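Ticket: Ownership clause in tissue consent form, Jedthorpe site
Status: Open, waiting on supplier
Opened: 6 February 2025
Product: Pelkonen consent and sample tracking, hosted

Problem as first reported

Patients at Jedthorpe who tick "I do not agree to commercial use of my tissue" on the tablet are getting a printed copy that says they do agree. The record on screen shows the right answer. The paper is wrong, and the paper is what they sign.

Supplier's first reply was to clear the browser cache. I did that. I can't see how a cache on a front desk computer changes a legal clause on a PDF built on somebody else's server, but it's done and it changed nothing.

What I tried

1. Filled in a test record with "do not agree". Printed it. Clause 10 came out with the "agree" wording.
2. Same test, different tablet. Same result.
3. Same test at Prurnby, which is on the older form. Printed correctly.
4. Switched Jedthorpe back to the older form for one test record. Printed correctly.

So it follows the form version and not the hardware. The supplier's note says the new form is "functionally identical" to the old one. It's not. The old form asks one question about research use. The new one splits it into research, commercial use and transfer to a third party, and I suspect the print template still has one slot for all of them and fills it with the first answer. I've asked for the template. I've been told it's confidential, which is an odd thing to say about a page we hand to patients.

Why I've marked it high

The supplier rated this as cosmetic. I've changed that back. If tissue left over from an operation goes to a lab and something worth money comes of it, the signed page is the first thing any lawyer will ask for. We'd be holding a page that says one thing and a database that says the opposite. The terms say the database "reflects the intent of the donor". Maybe so, but I wouldn't care to argue that in front of a judge with the donor's signature on the other version.

Supplier's second reply

They say the fault affects "a small number" of records. I asked how they know. Answer: nobody else has complained. I ran the export for January and checked the first 100 records against the scanned pages. There were 3 mismatches, all of them people who said yes to research and no to commercial use. That fits the one-slot theory pretty well. It doesn't fit "cosmetic".

They also suggested we get patients to initial a correction by hand. I've said no until our legal people have looked at it - a handwritten change on a form with a printed barcode may just give us a third version to fight over.

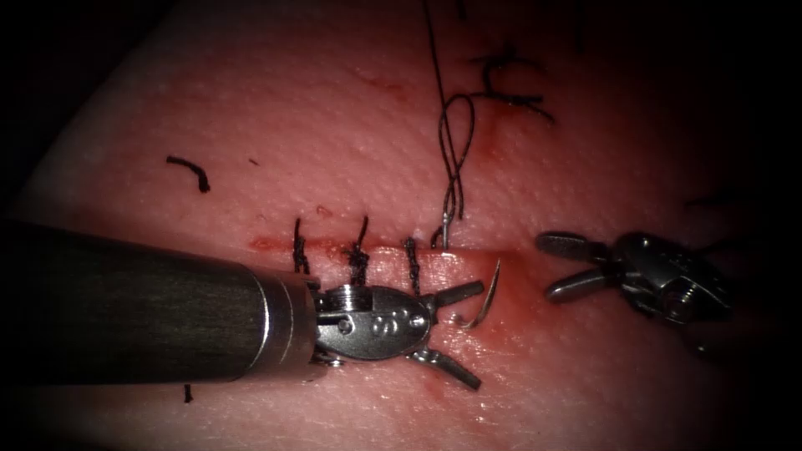
Workaround in place

Jedthorpe is back on the older form for all new consents. Samples tied to the mismatched records are on hold and can't be released to Prurkitz, whatever the transfer screen says. The release button still works on held samples, by the way. I've logged that separately.

Still needed before I'll close this

- The print template, or a written statement of which answer feeds clause 10.
- A full list of affected records, made by comparing data and not by counting complaints.
- A fix shown working on our test site with all three answers set differently.
- The severity left alone. It's been lowered again since I started typing this.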